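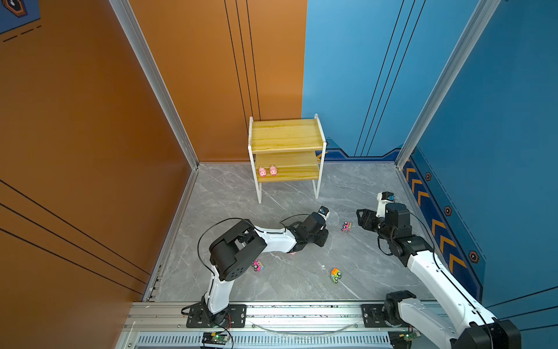 *Two-tier shelf against the back wall, toys still on the floor.*

Notes on toy storage, February. The shelf is small, so floor space in front matters more than shelf depth. I keep it hard against the back wall - anything further forward costs room.
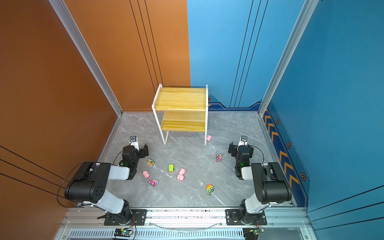 Misaki Shibata

Pine boards, thin white metal frame. The pink pigs and the little cars are the current sorting problem. Pigs tip over on a bare board, cars roll. My rule is pigs on the upper tier, cars below, 8 items at most per tier. A strip of felt 3 mm thick is next on the list.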